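Home Stories Rooms Letters About
Search this site Enter keyword Go

The bed gets cleared last
6/20/26

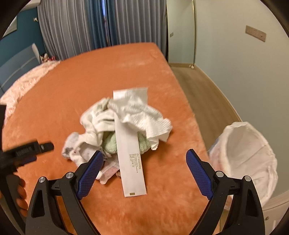 Nadiia Nazarenko sorts clothes on her bed. She has done it that way since she moved into the apartment on Vallejo, where there is no table long enough and the floor is cold.

"Everything goes on the blanket first," she said. "Clean clothes, things I have to mend, wrappers I forgot to throw out. Then I can see what I've got."

She keeps the orange blanket on all year, even in July. It is soft, and it shows lint, so she brushes it by hand when the pile is gone. She gives herself 30 minutes. If the job takes 40, she stops and closes the drawers on whatever is left.

Packaging is the part she dislikes. "You buy one thing and it comes with a long strip of something," she said. "I pull those out before I fold. If I don't, they end up in the drawer."

Socks wait until the end. Single ones go in a shoebox on the closet shelf, and she checks the box once a month. Her neighbor Demetrio Arrieta told her to get rid of them after a week. She tried it and regretted it.

"I found the other one two days later, inside a sleeve," she said.

Asked whether she folds or rolls, Nazarenko said she folds sweaters and rolls anything thin. Fuzzy fabrics go on top, where they don't get flattened.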